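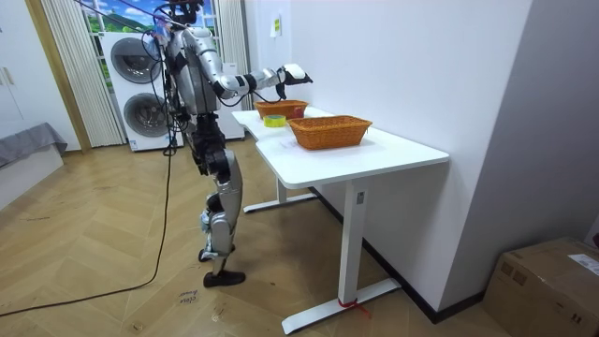 4. Setting up the sorting task

Read section 3 first. The club's humanoid goes by Trorneck, after a vote in May that we have agreed not to repeat.

Two people are needed: one at the keyboard, one within reach of the stop button. The second job is duller and matters more.

4.1 Bring the robot up to the long side of the table, feet flat, toes towards the table.

4.2 Walk the cables back with your hands. They should hang behind the torso and run away across the floor, well clear of both feet.

CAUTION: Trorneck does not step over things. Neither, on past form, do second-years.

4.3 Put a basket on each sheet of paper, with the handwritten word left showing in front. One sheet says "fruits", the other "office". Please don't rewrite them in nicer handwriting. Aiman Kwok did this on a Tuesday and the labels had to be learned all over again.

4.4 Set out the items with a hand's width between them. Fruit from the canteen is fine. Fruit from someone's bag is fine if you ask.

4.5 Load the task file, keep your own hands off the table and start the run. 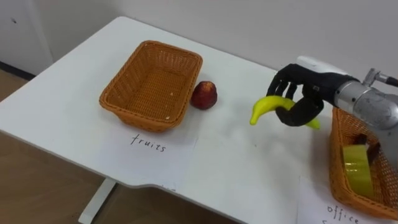 Fig. 4.1 – Banana in hand, fruits basket still empty.

4.6 Allow 18 seconds per item before you intervene. It will feel longer.

4.7 If the hand stops with something in it, press Hold, support the item from below and choose Open Fingers. Do not pull. The fingers are stronger than the banana and will make the point.

4.8 Write up every run in the log, including the ones you would prefer to forget. "Went a bit wrong" is not an entry – say which item, which basket and what the arm was doing.

NOTE: A full session is 12 runs. For the Plelmont heats we need 8 clean ones in a row, and "clean" means no helping.

4.9 When you finish, press Hold, power down the arms and then the legs, in that order. Eat the fruit or bin it. Log out of the laptop, which will otherwise remember you until the next session.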